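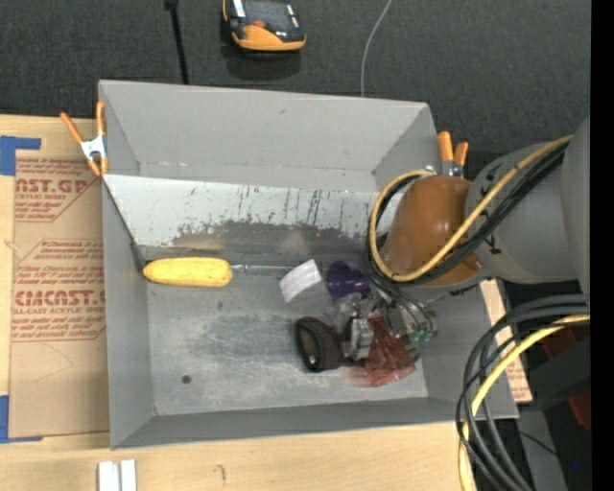
Vamar G4 finger gripper, open frame

Used, bench tested for mixed bin picking. Metal fingers, board and wiring exposed so you can get at it. Compared against the Semwal suction head on the same arm, same bin. Semwal quicker on flat stuff, G4 better on toys and odd shapes, slower on anything thin.

Test run: 558 picks, no finger swap. Corners still a pain with sloped walls, come in from above and go slow.

Payload 175 g at full reach. Cable set inclued. No controller, no wrist adapter (ask, we may have one).

Price: $2,000, 4 in stock. Ships from Virberg, orders in by Monday noon go out same day.

Fit questions to Esther Kinyua. Send your flange drawing frist please.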